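Subject: Re: [um-cells] Drinks cell, looking after the coffee machine end
List: Um users and tinkerers

Hello all,

Sorry to be slow with this, I meant to write on Monday and then the week ran away with me. There was a question last time that deserved a proper answer, so I've kept it in below.

> We've put together a small drinks cell with an Um arm and an ordinary
> espresso machine, and the arm side is fine. It's the coffee machine
> that keeps stopping us. The cup goes under the spout nicely for the
> first part of the morning, then the arm starts faulting on the
> place move and we end up teaching the point again. Is everyone
> re-teaching daily, or have we got something wrong?

You shouldn't have to re-teach daily, no. We did just that for most of our first month and felt very sorry for ourselves, and all the while the arm was repeating perfectly well. It was the coffee machine creeping along the worktop. Ours is a light thing and every nudge of the cup against the grate moved it a hair further back. We've since put a pair of low stops behind it, and the place point (it's number 408 in our program, for anyone who has the Clament version) has stayed put ever since.

The other half of the answer is cleaning, and I'm afraid it's a bit dull. Milk and coffee get everywhere, and the wire parts on top are the ones people skip. We do them by hand with the arm parked and the cell switched to manual, every 200 cups or at the end of the day, whichever comes sooner. Hold the rod still with one hand and work the cloth along it with the other, otherwise you're pushing the whole machine about and you've undone your nice alignment. A plain yellow duster sort of cloth does very well. Then the steam wand, then the grate, and have a look at the little red float while you're there, as it's easy to forget the tray underneath until it's all over the counter.
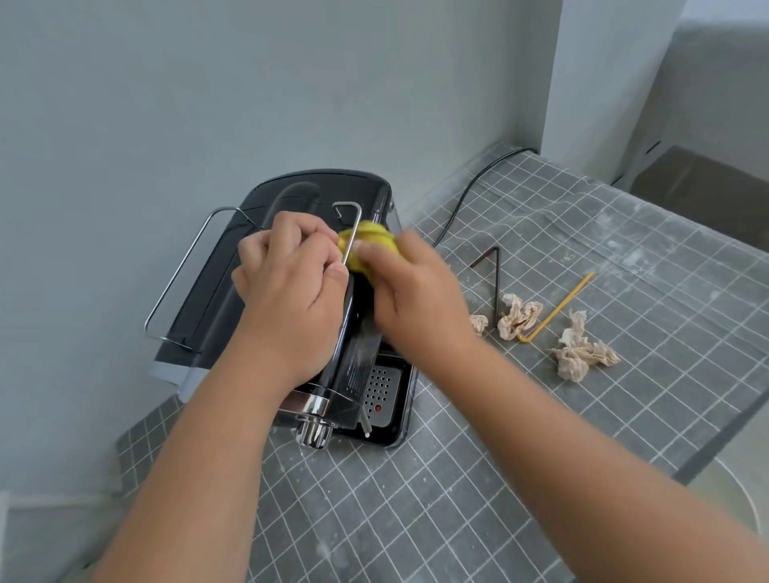

Iklow bench wrote back to me off list and said I could pass it on: they agree about the stops but not about the timing, and would clean at midday as well, having found that dried milk on the wand was enough to tip a paper cup on the way out. They also lift the grate out and check that it sits flat when it goes back, as theirs had been rocking on a stray coffee ground and upsetting the cup height.

I hadn't thought of the grate at all, so thank you for that! I've gone and added it to our sheet. Midday cleaning would be a struggle here with the lunch queue, but I can see the sense in it if you're doing a lot of milk drinks.

When you've finished cleaning, run 3 dry cycles with an empty cup at slow speed before you let it go back to auto. If the cup touches anything on 2 of them, check the machine is hard up against its stops before you go anywhere near the teach pendant. And do look at where the power cord has ended up, please. Ours likes to work its way round to the side the arm comes in from, and a clip on the wall would cure it if I ever got round to buying one.

I can send the cleaning sheet to anyone who wants it. It was written for the Lititz gripper, so the bit about finger pads may not suit you, but the rest should carry over.

All the best from a rather coffee-scented workshop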